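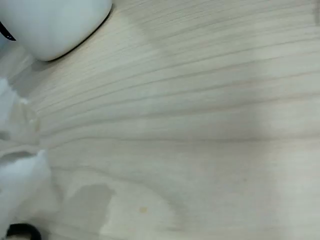 I've been growing tomatoes and brassicas on the same lot in Nastdale long enough to distrust any jug that says "plant strengthener." So when Ákos Somogyi came back from the grower meeting in October raving about a seaweed concentrate called Fevireck, I rolled my eyes and asked what it cost. He didn't know. He'd been given a sample.

The pitch goes like this. You spray it every couple of weeks, the plant "primes its own defenses," and the aphids go bother somebody else. No residue, no waiting period, safe for bees. I'd love for that to be true. My kale was gray with aphids last year and I'm tired of the hose.

But look at what the handout gives you. One trial, 398 plants, all in a greenhouse, all lettuce. The sprayed plants had fewer aphids than plants that got nothing. Fine. Where are the plants that got plain water? Anyone who has knocked aphids off a leaf with a garden sprayer knows that a wet, hard spray does plenty by itself. I wrote to the company, Barta, and asked. I got a friendly reply with the same handout attached.

Then there's the word "up to." Up to fewer pests, up to better yields. My old truck goes up to ninety, downhill.

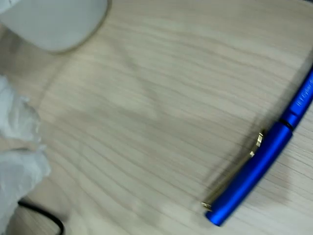
What I did with the sample

I split one row of kale into 3 stretches. One got the Fevireck at the label rate, one got water from an identical sprayer, one got left alone. Mariann Győri from the next lot over mixed the jugs and kept the key to herself, and I sprayed them without knowing which was which.

After 9 weeks the untreated stretch was a mess. The other two were better, and I couldn't tell them apart. I guessed which was the seaweed and guessed wrong.

It's one row in one yard — I know. Kipchumba Rweyemamu says his peppers love the stuff, and he's a better grower than I am. He also put down compost the same month, so I'm not sure what his peppers are loving.

If Barta ever runs it outdoors against water, I'll read every page. Until then I'm squashing aphids with my thumb and leaving the hoverflies alone. Ákos can have the rest of the jug.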